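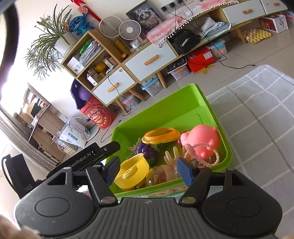

Lakthorpe Toy Library / Equipment Team

Mixed Small Toys Box, Green (Floor and Table Set)

Item type: loose play set with open storage box
Box: green plastic, rectangular, open top, no lid supplied
Front print: 甄好曲奇, with butter cookies
Set number: 33
Loan period: 17 days
Shelf: Galitz bay, lower level
Record kept by: Janka Paulík

The set is a general sorting and pretend-play assortment stored in a reused cookie box. Contents are mostly plastic, with a few rubber pieces. The box is lent as one unit and individual toys are not issued separately.

Main contents

Toy foods: purple grape bunch, yellow corn cob, orange pumpkin with green leaf decorations on top.
Kitchen pieces: yellow cooking pot with handles, yellow funnel.
Rubber and soft pieces: pink pig with raised bumps, translucent hand with spread fingers.
Linked pieces: pale pink beaded ring.
Small pieces: clear ball with a pink cap and contents inside, small figurines, small pink box.

Packing

Large pieces go in first. The pig takes the most room and is placed against one end wall. The grape bunch and the corn cob fit beside it.
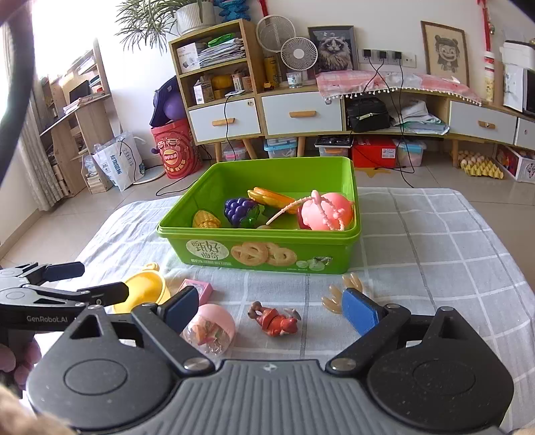

The beaded ring is laid over the top last, where it does not tangle with the smaller pieces. Figurines and the capped ball go in after the toy foods. Do not press the contents down to make them fit; the hand bends, and a crease left in it over a full loan period is slow to come out.

Use

The set can be used on a table or on the floor. A cloth or rug under the toys is recommended on tile, mainly for noise. Checked cloth is suitable for sorting games in which one toy is assigned to each square. Small figurines and the capped ball are to be removed before the set is used with children under three. The removed pieces are kept in a zip bag marked 33 and returned with the box. 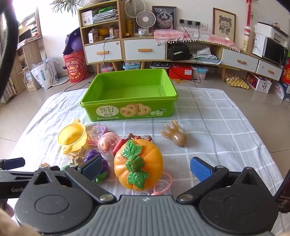
Set 33 laid out on checked cloth, green box at the back.

Cleaning

Hard plastic: lukewarm water and mild dish soap, soft brush for the pumpkin ribs.
Rubber: damp cloth only, then air dry. Store away from radiators.
Clear ball: wipe the outside. Do not open or submerge.
Box: wipe inside and out. Abrasive pads remove the front print.

Returns

Return the set dry. Missing or cracked pieces are entered on the return slip by the borrower. Replacement charge for the complete set is 50 points; single pieces are charged at 11 points each. Questions on contents go to Oduor Owino at the equipment desk.

Contents list last checked in May.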